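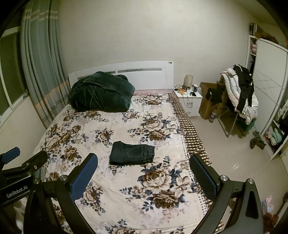 Section 5. Folding on the bed: jeans and other heavy pants

Welcome to the best part of the guide! If you've worked through the earlier sections you already have a sorted pile, a cleared bed and a rough idea of which shelf everything is going to. Now comes the folding, and jeans are the place to start. Denim holds a crease beautifully, it stays where you put it, and one good pair done well will teach your hands most of what they need for the rest of the closet.

The Skestenitz fold used throughout this section ends in a compact rectangle with a back pocket facing up. It fits the drawers of the Imari dresser, and it also works on open shelves and in a suitcase.

5.1 Before you start

You need a made bed, a pair of clean jeans and nothing else. A table works too, but a bed is wide, it's at a decent height for most people, and you can walk along both sides of it.

1. Pull the bedspread smooth from the foot end. It doesn't have to be hotel smooth. Lumps under the spread turn into lumps in your fold, so flatten the middle and let the sides hang however they like.

2. Move blankets and pillows up to the head of the bed. A thick plush blanket can simply be bundled in a corner by the headboard until you're done. You'll fold it in Section 7, where it gets a whole page to itself (it deserves it).

3. Open the curtain or switch on a lamp. Dark denim swallows light, and you want to see the seams.

4. Empty every pocket, including the tiny one inside the right front pocket. Coins, tissues, receipts, all of it.

Note: A patterned bedspread is a real help when you're learning. Pick one printed flower as your target and lay each finished pair on it. You'll have a fixed spot to work toward, and your folds will start to come out in the same place and at the same angle.

Caution: New dark jeans can rub color onto light fabric, especially when damp. If yours haven't been washed at least 2 times, put an old towel down first.

5.2 The basic fold

1. Close the button and zip the fly. An open waistband flares out and spoils the short edge of the rectangle.

2. Hold the jeans up by the waistband and give them one firm shake. Let the legs drop and hang for a moment.

3. Lay them flat on the bed, front side up, with the waistband to your right. Left-handed folders may prefer it the other way around; if so, swap left and right in everything that follows.

4. Bring the leg farther from you over onto the nearer one, so that the front of the jeans is now on the inside and a back pocket is facing up. Line up the side seams first and worry about the hems afterward.

5. The crotch seam will stick out in a small triangle. Tuck it in flat so the long edge runs straight. Small move, huge difference!

6. Slide your palm from the waistband down to the hems, pressing lightly. You're pushing the air out and nudging the layers into line.

7. Pick up the hems and carry them under the jeans toward the waistband, stopping about a hand's width short of it. Keep the back pocket on top the whole time.

8. Fold under once more from the left, so the bundle is short enough for your drawer. The left side is now a soft, rounded edge and the waistband sits at the right.

9. Pat the top down with both hands. Done!

Note: Don't iron or squash the rounded edge into a sharp crease. A soft curve is easier on the denim, and it's the edge you'll want facing you on an open shelf. Roos De Smet, who tested this section on her own family's laundry, stacks hers with the curves all to the front and says she can find a pair by color in seconds.

5.3 Checking your work

Crouch at the foot of the bed and look at the bundle from the side. The layers should lie level, and the waistband shouldn't be poking up.

If the bundle leans, one leg is bunched inside. Unfold back to step 6 and smooth again.

If the waistband gapes, check the button. If it's already closed, fold the waistband very slightly inward at the back and carry on.

If the bundle springs open, the denim is probably a stretch fabric. Make the last fold a little looser and store the pair with others on top or beside it.

If it's too wide for the drawer, leave it as it is and turn the whole thing sideways before you reach for a tighter fold. An Imari drawer takes a 16-inch bundle lying lengthwise.

5.4 Variations

Kids' jeans. Skip step 8. One fold under is plenty for short legs.

Wide-leg jeans. After step 4, fold the extra width of the legs back in line with the seat, then go on from step 5.

Corduroy and work pants. Same fold, lighter hands. Corduroy marks easily, so pat it and don't press.

Jeans with belts. Take the belt out. I know, it's tempting to leave it! The buckle will dent every layer beneath it.

5.5 Putting them away

1. Slide both hands under the bundle, palms up, and lift it straight off the bed. Picking it up by one corner undoes the last fold.

2. For drawers, stand the bundle on its long edge with the rounded end up or forward, whichever you can see better.

3. For shelves, stack no more than 5 pairs. Higher than that and the bottom ones get dragged out of shape every time you pull one free.

4. Keep the pairs you wear most at the front or on top.

Caution: Don't put jeans away damp. Feel the waistband and the pocket bags, which dry last. If they're cool to the touch, hang the pair up for another hour or so.

Tip from Koen Wouters: fold each pair as it comes off the line and leave it on the bed until the load is finished. Carry them all over in one trip, and you get to admire the pile for a bit first.

Next: Section 6, Sweaters and anything that stretches.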